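Rehearsing the kitchen before the robot gets there

Aug 4, 2023

By Piroska Lengyel

The hard part of putting an arm in a kitchen is the drawers. Every maker hangs them differently, the handles stick out at different heights, and a gripper that pulls a few degrees off line will rack the slide and stop. Small shops that build kitchen arms lose weeks to this, mostly standing beside a cabinet with a hand on the stop button.

Drakance, a software package from a small company in Dulbridge, is meant to move much of that work onto a computer. It comes with 12 kitchen layouts, a library of loose objects to put in them, and controls for a single arm with a two-finger gripper. A one-seat license is $3919 a year. I used it for six weeks on an ordinary office desktop with a decent graphics card.

Setup took an afternoon. Yaroslav Hladun, who leads the layout work, told me the team measured real cabinets before they drew any. "People come to us with a drawer problem," he said. "They stay for the countertop tasks, but it starts with a drawer."

I spent most of my time in one layout, a corner kitchen with dark counters and orange tile. The exercise was a basic one: the arm, the drawer, and a small jar on the counter. You can watch from the gripper or from views off to the side, and switching between them is one key.

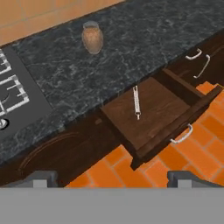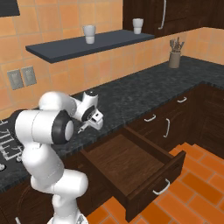
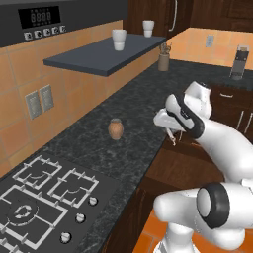
The corner layout in Drakance, from the gripper view (first) and two outside views.

The gripper view is the one I would pay for. It gives you the same poor angle the real arm has to live with, and a plan that looks fine from across the room can look hopeless from the wrist. The outside views are better for checking where the elbow goes, something I forgot more than once.

Contact is handled well on handles and drawer fronts. Small round objects are weaker. I had a jar slide out of the fingers on grasps that I think a real rubber pad would have held, and the friction settings are buried in a text file. Hladun said a proper menu for them is due in October.

Tamás Erdős runs a two-person shop in Virnton that fits arms into test kitchens, and he has had a license since spring. He keeps one habit from before. "I still do the last day of tuning on the real cabinet," he said. "The software gets me to that day sooner. I would not skip it."

Other complaints are smaller. Lighting is flat and even in every layout I tried, so anyone training a camera system will want more variety — glare on stone, a dim corner, a window. The manual is short and assumes you already know how your arm reports its joint positions. Support answered my two emails within a day.

The license covers updates for the year and one custom layout built from your measurements. Extra layouts are quoted separately. There is a free trial with two of the kitchens, and the corner layout is one of them.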